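Call for Participants: Student Project "Skutley", Hand-Held Gripper Group

May 2020

The robotics club at Ginden is looking for new members for its student project Skutley. In the project we collect recordings of everyday hand work, and from these recordings a robot arm should learn to do the same work. We do it with grippers that a person holds in the hand, so you do not need to drive a robot to take part.

Who can apply

Students of any year and any department of the school. Experience in programming is welcome but is not required for the recording group. For the software group we ask for basic Python and some patience with other people's code. Good English is enough, because our members come from several countries and we mix languages anyway.

We have two open groups:

Recording group. You learn to hold and move the gripper steadily, you repeat a task many times, and you write down in the log what went wrong. Typical tasks are picking up a small object, wiping a table and putting things on a shelf.

Software group. You check the recordings, remove the bad ones and prepare the rest for training. In April the club passed 278 accepted recordings. The goal for this project is 1000.

What we expect

One meeting in the week, which lasts 2 hours, and one recording session when your group has its turn. Please come on time, because the devices must be calibrated together. If you cannot come, write to your group leader the day before. Closed shoes are obligatory in the hall.

What you receive

Training on the devices, a certificate of participation, and credit points if your department accepts them (please ask there first). The best group will present its work at the Laing student competition, and the travel is paid by the club. The parts for our grippers are supported by the company Nalex.

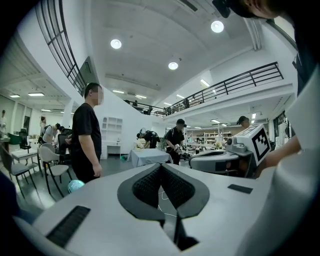 Recording sessions are held in the big hall, and several people work in it at the same time. You will be on your feet for most of the session, and some members wear a backpack while they hold the gripper, so choose comfortable clothes. A T-shirt is fine. Visitors may watch from the upper level behind the railing, also those who are still deciding if they want to apply.

How to apply

Send a short letter, one page at most, to Margus Lukoševičius, who coordinates the project. Write which group you prefer and on which afternoons you are free. A CV is not necessary. Questions about the software group can go directly to Raimonds Vanags. Both can be reached through the contact form of the club. We answer every letter, but please give us one week.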